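4. Setting the Flivley water softener for first use

4.1 Close the bypass valve and connect the Clalorex drain hose.

4.2 Fill the brine tank with salt to the 13 kg mark. Do not overfill. 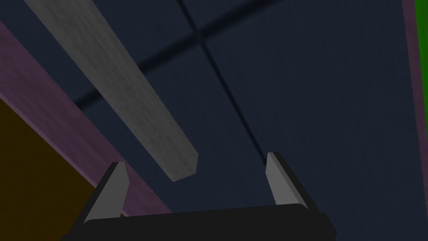

Pankaj Semwal writes that in his municipality the salt bridged over the first winter, and that he now breaks it up with a broom handle each November.

Note: A broom handle is acceptable - metal bars are not, as they may puncture the tank liner.

4.3 Enter the hardness value from your water report. The factory colour code for hard water is amber.

4.4 Hold REGEN until the display shows 638, then release.
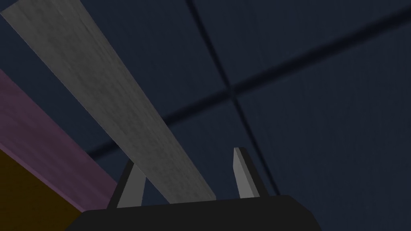 4.5 Open the inlet valve slowly and allow the unit to complete one full cycle.

Caution: Do not draw hot water during regeneration.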